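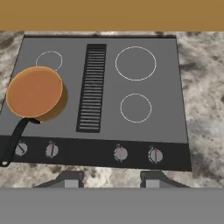 How long do dried herbs keep their strength for teas and infusions?

Leaves and flowers are good for a year if they are kept dry and out of the light. Roots and bark last longer, up to two years. After that they are safe enough to drink but taste of very little.

Storing

Use glass jars with tight lids and keep them in a cupboard. A shelf over the kettle is the worst place, as steam gets in every time a jar is opened. Write the name and the month on the lid. Chamomile picked in May looks much the same as last year's once both are in jars.

Keep leaves whole and crush them when you need them. Peppermint and lemon balm fade quickly once broken up.

Drying your own

Pick in the morning after the dew has gone. Tie small bunches – a thick one goes mouldy in the middle – and hang them somewhere airy. In a low oven, set it to 40 degrees and leave the door slightly open. Leaves are ready when they crumble.

Brewing

Leaves and flowers want a covered pot and ten minutes. Roots such as ginger and liquorice need simmering for twenty. Strain through a fine sieve, then through a paper filter if there is still grit. I use the Filtent ones, which don't split when wet.

A made-up infusion keeps until the next day in the fridge. Throw it out if it turns cloudy or smells sour.

Stained pots

Tannin marks come off with a spoonful of bicarbonate of soda and hot water, left overnight. Don't use bleach on enamel.

A word of care

Herbs can clash with prescribed medicines, St John's wort in particular. Ask a pharmacist first, and do the same if you are pregnant. Liquorice is best avoided with high blood pressure.

Last updated July 22, 2024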